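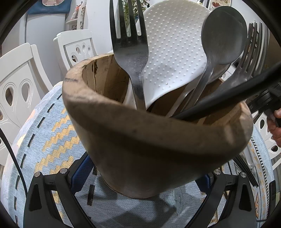 Deepika Annamalai

Wumbridge Community Kitchen Users Group
Minutes of the January meeting

Meeting opened at 6.35 pm in the upstairs room.

Present: Yamuna Kulkarni (chair), Padmavathi Salian, Yurii Pasichnyk, Sivaprasad Ramasamy, Deepika Annamalai (minutes)
Apologies: none received

1. Previous minutes

Accepted with one correction. Item 4 recorded the cool room set point as 5 degrees. It should read 3 degrees. Moved Salian, seconded Pasichnyk. Carried.

2. Matters arising

2.1 Grease trap. Pumped out in the second week of the month. The contractor recorded a cracked baffle on the outlet side. Trap remains in service. See item 4.

2.2 Key register. Two sets outstanding at the last meeting. One has been returned. Yurii to write to the other hirer again and to quote the deposit clause.

2.3 Back step. Non-slip strip has been fitted but is lifting at the left-hand end. Carried over.

3. Finance

Sivaprasad tabled the statement. Hire income for the quarter was $1,834. Outgoings were $1,397, the largest items being gas and the trap pump-out. The gas bill covers a longer period than usual as the meter was not read in November.

Yamuna asked whether the Frota booking had been invoiced. Sivaprasad advised that it had been invoiced at the old hourly rate in error. Agreed that the difference not be pursued and that the new rate apply from their next booking.

Statement accepted. Moved Pasichnyk, seconded Annamalai. Carried.

4. Grease trap baffle

One quote received, from Dorkex, at $1,160 including removal of the old baffle and a refit of the lid seal. Work would take one day, with the sinks out of use throughout.

Padmavathi noted that the quote does not state whether the replacement is polyethylene or stainless steel, and that the existing lid is already distorted. A new seal on a distorted lid may not hold. She asked that the lid be checked for flatness before any order is placed.

Discussion on whether a second quote was needed. The hire agreement with the building owner requires two quotes for work over $1,000. Yurii will approach a second plumber. The owner may be liable for part of the cost under the fixed plant clause, and Yamuna will raise this with them in writing.

Decision held over to next meeting.

5. Dishwasher

Rinse temperature has been recorded below 80 degrees on four occasions, all on evening bookings. Sivaprasad has compared the log with the booking sheet and considers that the machine is being started before the booster tank has come up to heat. The ready light has a failed lamp, so users have no indication.

Agreed:
- replace the lamp
- post a notice at the machine giving a 25 minute warm-up
- review the log again in two months

Yurii asked that the descaler be kept in the locked chemical cupboard and not under the sink. Agreed.

6. Cool room shelving

The Triltotura shelving is rated at 200 kg per bay, evenly loaded. Padmavathi reported that bulk rice and flour are being stacked on the top shelf at one end, and the uprights on that bay are out of plumb. Bulk dry goods do not belong in the cool room in any case and are to go to the dry store.

Deepika to label each bay with its rating. Padmavathi to re-level the feet once the bay has been emptied. No stock to go on the top shelf of that bay in the meantime.

7. Bookings

The autumn calendar opens on the first of next month. Existing hirers have two weeks to confirm their slots before these are released. Two new enquiries are on hand, one for weekly baking and one for a single preserving day. The baking enquiry conflicts with the standing afternoon clean - Yamuna to offer a morning slot.

Hirers are to provide a current food handling certificate with the booking form. Forms received without one will be returned.

8. General business

8.1 First aid kit checked. Blue dressings and burn gel reordered.

8.2 Range hood filters are due for exchange. Sivaprasad to confirm the date with the supplier.

8.3 Pasichnyk asked that the rear bin enclosure be locked overnight. Agreed, using the existing padlock.

Meeting closed at 7.50 pm. Next meeting same time, same room. Agenda items to Deepika one week before.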